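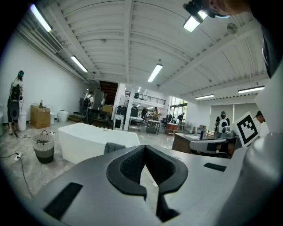 Last updated: October

So I finally went to the open afternoon at Grirano, the robotics place out past the rail yard, and I've been boring everyone at home with it ever since. You get a turn now!

Some background if you're new to this blog (it's mostly bread and bus routes, sorry). My neighbor Benedicta Asante has worked there since spring, and every time I asked her what she did all day she said "laundry." I thought she was being funny. She wasn't. They're trying to get a robot to handle cloth, and the way they do that is to have people handle cloth, over and over, with the same kind of gripper the robot will have, while everything gets recorded. Then the software learns from the recordings.

I got there at 2 and parked in the wrong lot, of course. Senyo Acheampong was doing the welcome at the door and walked us in. It's one big hall with a white corrugated ceiling, tables dotted around, a dark wooden staircase going up to a mezzanine at the back. I'd pictured glass booths and people in lab coats. It's more like a shared workshop, with buckets along the wall and cables on the floor (watch your feet, Senyo said that more than once, and I still got my toe under one).

People were working while we were there, which I liked. A lot of these events are a slideshow and a cookie. The folks on shift had cameras strapped to their heads and packs on their backs, and they just got on with it while we hovered.

Senyo explained the black-and-white square patterns, which I'd taken for some kind of QR code. They're markers. The cameras look for them and the software works out exactly where the gripper is and how it's tilted. On the hand-held grippers they sit on a little cube, so there's always a face or two showing whichever way you twist your wrist. I asked what happens if your sleeve covers it and he said "then we've wasted a take," very cheerfully.

Then came the laundry. The job is simple to say: pick the cloth up off the table, carry it over, get it in the basket. You have a gripper in each hand and you aren't allowed to help with your fingers. Cirilo Serrano talked us through it and he was the best part of the day for me, really patient, even with the man in our group who kept asking when it would be able to iron.
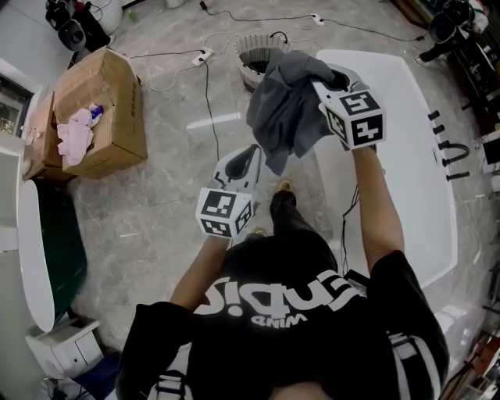
What surprised me was how much there is to decide. Do you grab the cloth in the middle or by a corner? Do you drop it from high up or lower it in? Cirilo said they don't want everybody doing it the same way. If every take looks identical the robot only learns the one version, and the first time a towel lands in a funny heap it has no idea what to do. So they swap the cloths around, move the baskets and boxes, and start from a different spot on the floor. He said a good shift for one person is 100 takes, and the batch they were in the middle of was meant to reach 500.

I tried it later, at the practice table they'd set up for visitors. Seven goes each. Oh my word. The gripper is easy enough to squeeze, but you lose all feeling for the cloth. I kept closing the jaw on nothing, very confidently. On my third go I picked up a dish towel and a corner of the tablecloth together and nearly had the whole lot over. Haris Ghumman, who was minding the table, said the tablecloth thing happens to everybody, and I've decided to believe him.

By the last two goes I'd worked out that you slide in flat along the table and scoop a bit before you close. I was so pleased with myself. Benedicta told me that evening it's the first thing they show new people.

There was a question session upstairs at the end. Kwaku Baidoo took most of it. Somebody asked about jobs, somebody always does, and he gave a longer answer than I expected — mostly about hospitals and care homes, where the staff spend hours moving linen from one place to another. I don't know what I think about that yet. My mother worked in a hospital laundry and I suspect she'd have handed over the carrying part without a tear, and then had strong opinions on the folding. He also said folding is a long way off for them. They're calling the cloth project Plinham, and no, he wouldn't say where the name comes from.

Practical bits, as a couple of you asked in the comments on the last post. It's free, but you have to sign up at the desk. Wear flat shoes. The bus drops you at the far end of the road and it's a dull ten-minute walk with no sidewalk for part of it, so I'd drive if you can. There's coffee, and it's fine. Kids are welcome if they're big enough to stay off the cables, and there were two there who were far better with the grippers than any of the adults in my group.

They're doing another one in the new year and I've already put my name down. I've been practicing with the salad tongs and a tea towel.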